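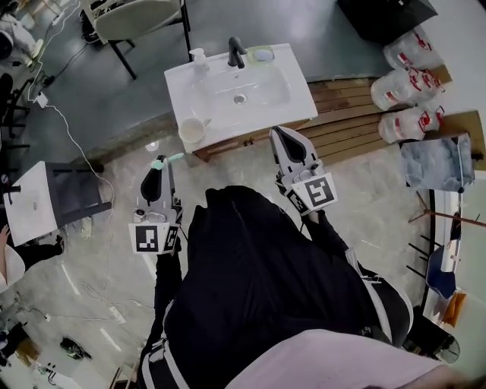
Washstand Area Opens at Skerow Hall

The washstand area on the main floor of Skerow Hall is now in regular use, following the completion of furnishing work in March. The area supports the hall's program on everyday household tasks, in which participants practice ordinary bathroom routines such as putting away a toothbrush, setting out soap and leaving a basin in good order.

The principal vanity has a rectangular white ceramic basin on a wooden cabinet, with a black faucet. A soap pump bottle and a pale green soap dish are kept behind the basin, and a white cup stands at the front corner of the counter. A second, smaller white sink stand with a black faucet has been placed nearby so that more than one session can take place at the same time. The vanities were supplied by Grabowska, and the remaining furnishings were selected by the Petar office from existing stock.

The washstands were chosen to resemble those found in ordinary homes. Small items are expected to be moved during a session and returned to their usual positions when it ends. Soap and other supplies are replaced from the storeroom as needed. A bar of soap should be left in its dish, and toothbrushes should be returned to the counter.

The hall has a floor area of 366 square meters, excluding the mezzanine. Furnishing of the main floor was carried out in 2 stages, with the sleeping and seating areas completed first and the bathroom and laundry items added afterward. Over 300 household articles have been entered in the hall's inventory, which is held at the front office and may be consulted on request.

Lighting was reviewed as part of the same work. The main floor has fluorescent tubes and recessed downlights, together with daylight from the tall windows along one side. The review found the level of light suitable for close work at the counters, and no additional fixtures are planned at this time.

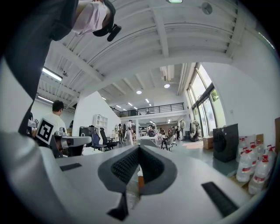 The main floor of Skerow Hall, with the mezzanine railing at the far end and tall windows on the right.

Groups using the hall are asked to observe the following arrangements. Furniture may be moved within an area but should not be transferred to another area without approval from the front office. Bags and coats should be left at the entrance. Drinking water is for participants only and should not be used to fill the basins. Damaged or missing articles should be reported on the day they are noticed, using the form provided.

The next stage of work concerns the storage units. Fullitz has been engaged to supply additional shelving and labeled containers, at which point small bathroom articles will be sorted by type. The hall will remain open while the shelving is installed, although access to individual areas may be limited until 2 p.m.

Requests to reserve the washstand area should be sent to the Skerow Hall front office.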